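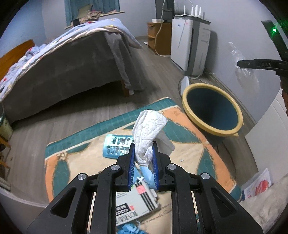 Getting Your Street Mural Approved

So you've found a wall you love (lucky you!) and you'd like to paint it. Start with the owner, and do get the yes in writing, even if they're as friendly as ours were on Monti Lane.

Next, draw your sketch to scale. Our wall was nearly 325 square feet, and I went through 3 drafts before it felt right.

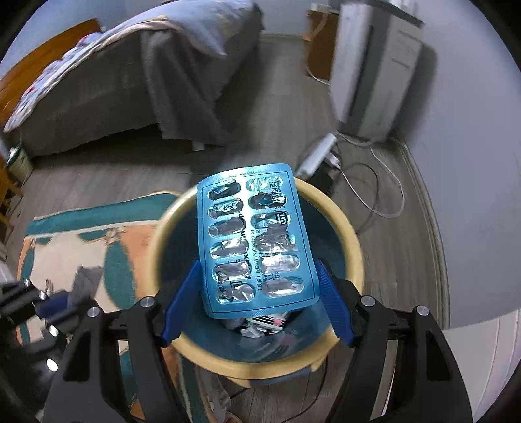 Once the sketch is settled, take it round to the neighbors, then send it in with your color list.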